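Calier folding wheelchair, self-propelled
Cemton care room range – product page

Product code: 405
Supplied by: Cemton
Use: wards, treatment rooms, day rooms, residential care

General

The Calier is a folding wheelchair with large rear wheels, intended for short and medium transfers inside a building. The user can propel it by the hand rims, or an attendant can push it from behind. It is supplied to wards and care homes as a general-purpose chair and is not a substitute for one prescribed to an individual.

The chair is normally ordered with the rest of a room, and the dimensions have been kept compatible with the Lloyd bed. With the side rail raised, the chair stands alongside the bed with the push handles clear of the rail. Where a bedside cabinet is fitted, set it against the wall at the head end so that the approach to the mattress stays open. 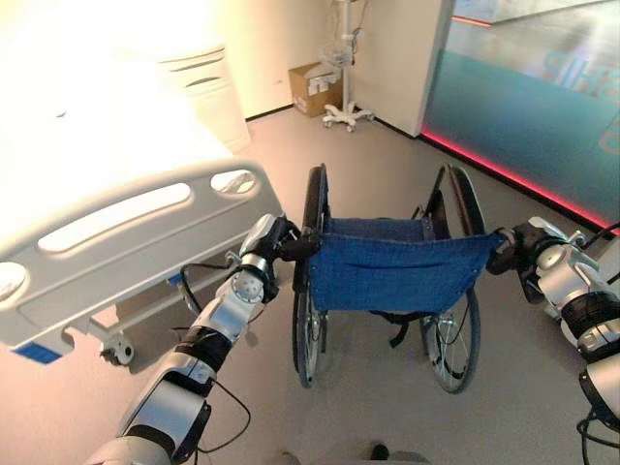

Seat and backrest

The seat and backrest are slings in blue fabric, stretched between the two side frames. Both can be removed with a hex key. The fabric is a close weave that wipes down with neutral detergent. Bleach solutions will lighten the blue and should be kept off it. Replacement slings are sold singly, and the seat will normally need changing before the back.

A pocket is stitched across the rear of the backrest for notes or a folded blanket. It should not be used for oxygen equipment, battery packs or anything with a hard edge, as these press through the sling against the user's back.

The armrests are padded and black. The pads are held by two screws each and can be changed without taking the chair out of use for more than a few minutes.

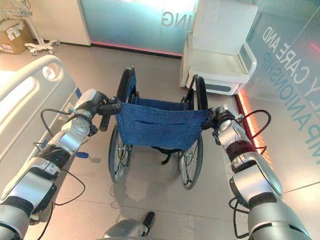
Calier from behind: blue backrest with pocket, push handles, spoked rear wheels.

Wheels and hand rims

The rear wheels are wire-spoked, with black tyres and silver hand rims. Tyres are solid on chairs supplied to wards; pneumatic tyres can be ordered but must then be checked weekly for pressure. Both wheels must be of the same type. Mixing them puts the frame out of level and the chair will pull to one side.

Spokes should be checked by hand every 4 months. A loose spoke gives a dull note when tapped. Chairs with more than one loose spoke on the same wheel should be withdrawn until the wheel has been trued.

Push handles

The handles carry black grips and stand at the top corners of the backrest. Grips are bonded on and should not turn. If a grip can be rotated by hand, remove it, clean the tube and fit a new one with the adhesive supplied. Tape is not an acceptable repair.

The chair should be pushed with both handles. Steering from one handle is possible on a smooth floor with the chair empty, but it loads the folding cross-brace unevenly, and repeated use in this way has been the main cause of frames returned to us out of square.

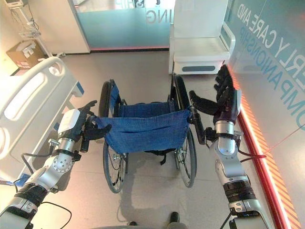
The cross-brace itself is replaceable. It is held by a centre bolt, which should be tight enough to remove side play while still allowing the chair to fold under light hand pressure. Do not oil the centre bolt. A dry PTFE spray may be used on the pivots.

Folding and storage

1. Apply the parking brakes.
2. Raise the footplates.
3. Lift the seat sling at the middle of its front and rear edges until the side frames close.
4. Store upright with the brakes on.

To open, press down on the seat tubes with flat hands, fingers pointing inwards over the sling. Fingers curled around the tubes can be trapped against the frame.

Folded chairs may be parked side by side. They should not be stacked, and nothing should be hung from the push handles in storage. 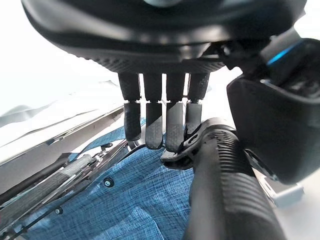 Floors and clearance

The chair is suited to vinyl, tile and sealed concrete. Low-pile carpet is acceptable, although self-propelling on it is noticeably harder work. Door thresholds should be ramped. Rooms with glazed partitions should have a kick strip or similar at wheel height – the hand rims are the widest part of the chair and will reach the glass first.

Servicing

The frame is tested to 4,000 folding cycles. In ordinary ward use this corresponds to about 2 years between full inspections. Service records should be kept against the number on the frame plate.

Spares: seat sling, back sling, armrest pads, handle grips, cross-brace with bolt, rear wheel complete, hand rim, tyre, Zotis brake set (left or right).

Technical queries: Hefin Penry
Orders and spares: Haf Rowlands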